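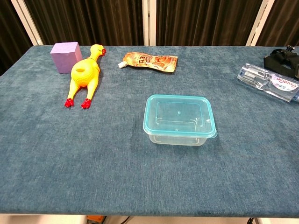 Rubber chicken and foam cube on the table

Budard Combat Forum > Local Cards > Is anyone ever going to fight Liu?

southpaw_deb
Right, so that's the third name off the list. I was at the Tutalow gym on Saturday dropping my nephew off and the word is Liu's opponent for the Grikholm card has pulled out with a rib. Before that it was a hand, and before that the bloke just stopped answering his phone. I've already paid for 30 seats for our lot on the work social club, so I've got a stake in this one!

Does anybody know if they're looking for a replacement or is the bout gone?

kneebar71
They're looking. Doubt they'll find one. He's a horrible matchup at lightweight, long as a wet week and he kicks the lead leg until you can't stand on it. What does a local bloke get out of that? A limp and a loss.

southpaw_deb
A payday?

kneebar71
Mate, have you seen what they pay on those cards? My cousin fought the opener in December and by the time he'd covered his medicals and petrol he could shout his corner a parma each.

OilingH
Hi all, Oi-ling Hsueh here, I do the matchmaking for a couple of the smaller regional shows (not this one, so don't send me hate mail). The ribs are real as far as I know. It's easy to say blokes are ducking, but a short-notice fight at 71 kilos is a big ask when you're walking round well over that. I've had fighters say yes on the Monday and ring me in tears on the Thursday from the sauna.

Also the style thing is fair. A coach with a 4-0 kid isn't going to throw him at Liu, and I wouldn't either.

ringrust
Disagree. If you're 4-0 and you reckon you're going somewhere, you take it. I'm sick of watching prospects get fed blokes who drive trucks all week and have had two training sessions. I drove 391 km to the last Grikholm show and the co-main went forty seconds. Liu's already said he'll take a catchweight, he'll take three rounds instead of five, what else is he meant to do?

kneebar71
Hang on, what's wrong with truck drivers

ringrust
Nothing, I just don't want to pay to see them knocked out.

southpaw_deb
Where did he say he'd take a catchweight? I missed that.

ringrust
On the Tutalow podcast, towards the end. He said he'd go up to welter if he had to. Sounded pretty fed up to be fair.

OilingH
He did say that, but going up to welterweight isn't the favour people think it is. He's tall enough for it - the bigger boys would just lean on him against the fence for fifteen minutes and you'd all be on here complaining about that instead.

ringrust
I would be, yeah.

guillotine_gaz
Has anyone asked that wrestler from the coast? Can't remember his name, ginger fella, won by decision in December on the same card as kneebar's cousin. He'd walk through a leg kick to get a takedown. I'd honestly favour him.

kneebar71
You'd favour him?? He gassed halfway through the second against a bloke who'd been dropped twice. Liu would have his leg the colour of a plum inside a round.

guillotine_gaz
Only if he stays standing. Who has Liu fought that can wrestle? I've gone back through his record and I can't find one.

OilingH
That's a decent point, gaz. One of his early amateur opponents had a bit of judo but I wouldn't call it a test. I could see the ginger lad being interested if the weight was sorted.

southpaw_deb
Update for those following along - rang the box office and they've sold 867 tickets so far and the bout is still listed. The girl on the phone said refunds only if the whole show's called off, so a changed main event doesn't count. Bit rough, but I suppose it's in the fine print.

kneebar71
It's always in the fine print. Are you still going?

southpaw_deb
Course I am, I've booked the minibus. If it ends up being the ginger fella I'm putting a slab on Liu. Gaz?

guillotine_gaz
You're on. Full strength, none of that mid rubbish.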